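The case for the folding table

Most of us fold clothes wherever there is a bit of space. The end of the bed, the arm of the sofa, the top of the washing machine if it has stopped shaking. It works well enough for socks and tea towels. It works less well for a long black dress that has spent the night in a basket under everything else.

I began thinking about this after moving into a flat in Sikmont with no utility room and one decent table. The table is where I eat and where I answer letters, and for the past year it has also been where the washing goes. I had expected to resent that. I have come to prefer it to the bed.

Height is the main thing. A mattress is low and soft, so you bend over it and the cloth sinks wherever you press. A tabletop pushes back. You can run the side of your hand along a sleeve and the crease moves to the edge and off it. My back stopped complaining within a fortnight.

Colour matters as well, more than I would have guessed. Dark clothes on a dark surface are hard to read. You can't find the hem, you miss the seam that has turned itself inside out, and lint only shows up once you are wearing it at work. On a white top the outline is plain at once, along with every bit of fluff. The reverse holds for pillowcases, so I keep a navy blanket to throw over the table on bedding day.

The blanket is a Postix one, bought for picnics and never taken on any. It also stops fine fabrics sliding, which can be a nuisance on a smooth top.

Size is where people go wrong. A small side table will do for T-shirts, but anything long ends up hanging over the side, and the weight of the hanging part drags the rest after it. Turning the piece on the diagonal gains you some length. So does working in two stages, with the skirt gathered up at one end while you deal with the bodice at the other. If neither helps, you need a bigger table or a second pair of hands.

I tried three ways of getting a long garment flat. Shaking it out in the air first is quick and good for cotton, though it needs headroom and a clear light fitting. Smoothing from the middle outwards is slower and suits jersey, which goes out of shape if you tug at it. Pulling from two ends is the one my grandmother used for sheets. It takes out the worst of the bunching in one go, but it also makes points at the corners where the cloth is held, and the loose part in between still has to be spread by hand afterwards.

For plain woven fabric I now start with the pull and finish with the flat of the hand. For anything knitted I leave the ends alone.

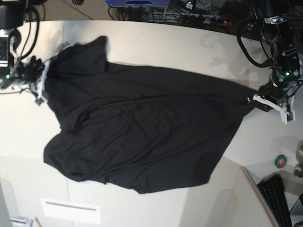

What to look for in a table

You don't need a special one. Flellent sells a drop-leaf model that comes up in every conversation about small flats, and Meijer has a plain round one, but a second-hand kitchen table is just as good if it stands firmly. Push down on each corner before you pay. Run a cloth over the top too - if it snags, so will your tights.

Rounded edges are kinder to fabric and to hips. Wipe the surface before every load, and let it dry.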